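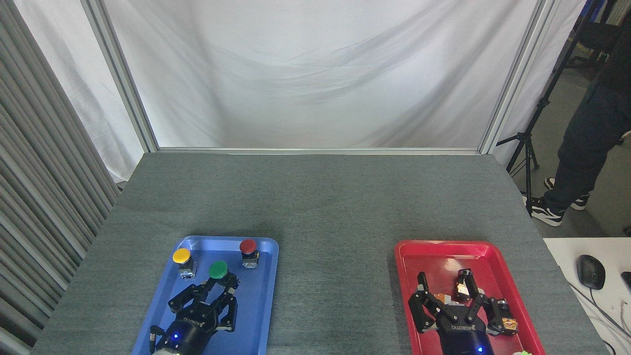

대전, 2022년 12월

그리퍼 비교 시험 자주 묻는 질문

Veltport 시험실에서 진행하는 양팔 그리퍼 비교에 대해 문의가 많은 내용을 정리했습니다. 제어기 관련 항목은 7월판에서 일부 고쳤습니다.

무엇을 비교하나요?
다지형 그리퍼를 양팔에 달고 제어기 두 종류, Mimton과 Trandum을 번갈아 연결합니다. 그리퍼는 Robotiq 제품이며 시험 중에는 교체하지 않습니다. 제어기만 바꿔야 결과를 나란히 놓고 볼 수 있습니다.

작업물은 왜 푸시버튼 스위치인가요?
버섯형 캡은 둥글고 넓은데 아래쪽 몸체는 각지고 단자가 튀어나와 있습니다. 같은 부품이라도 어디를 잡느냐에 따라 손가락 모양이 달라지므로 파지 방식을 비교하기 좋습니다. 캡 색은 노랑, 빨강, 초록을 씁니다.

트레이 색에 의미가 있나요?
작업 구역을 구분하는 용도입니다. 파란 트레이와 빨간 트레이는 크기와 모양이 비슷하고, 기록지에는 청, 적으로만 적습니다. 두 트레이 사이의 상판도 작업 구역에 포함됩니다.

시험은 몇 회 하나요?
제어기마다 500회씩, 합해서 1000회입니다. 중간에 비상 정지가 걸린 회차는 빼고 다시 합니다. 예비 시험까지 더한 전체 기록은 2273건입니다.

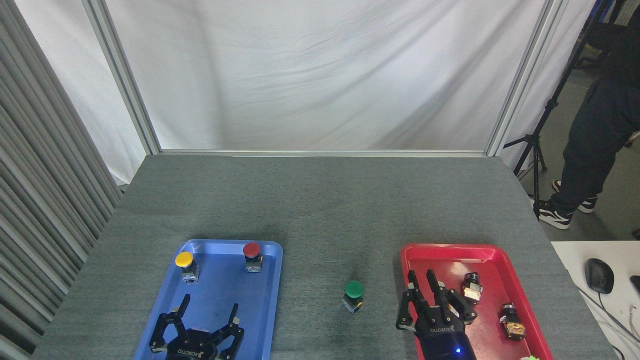
한 회차의 제한 시간은 78초입니다. 시간을 넘기면 부품이 손에 들려 있더라도 실패로 적습니다.

부품이 넘어지면 어떻게 하나요?
그대로 계속합니다. 누운 부품을 다시 잡는 동작도 평가에 들어갑니다. 트레이 밖으로 나가 상판에서 떨어진 경우에만 회차를 중단합니다.

카메라도 비교 대상인가요?
이번에는 아닙니다. 카메라는 위쪽에서 작업대를 내려다보는 위치에 두고, 두 제어기에 같은 영상을 넣습니다. 카메라를 바꿔 보는 시험은 Chuang 과제에서 따로 다룹니다.

배경 천은 꼭 필요한가요?
필수는 아닙니다. 저희는 알루미늄 프레임에 흰 천을 걸어 씁니다. 무늬가 있는 천은 권하지 않습니다.

두 제어기의 차이는 어디에서 나타났나요?
캡을 위에서 잡을 때는 차이가 작았습니다. 몸체를 옆에서 잡을 때는 Trandum 쪽이 손가락을 더 일찍 닫아 부품을 밀어내는 일이 잦았고, 닫힘 속도를 낮추자 줄었습니다. Mimton은 기본 설정을 그대로 썼습니다.

원본 기록을 받을 수 있나요?
회차별 기록표는 신청하시면 보내 드립니다. 영상은 용량 문제로 일부만 제공합니다. 신청서에 사용 목적과 필요한 제어기 이름을 적어 주십시오.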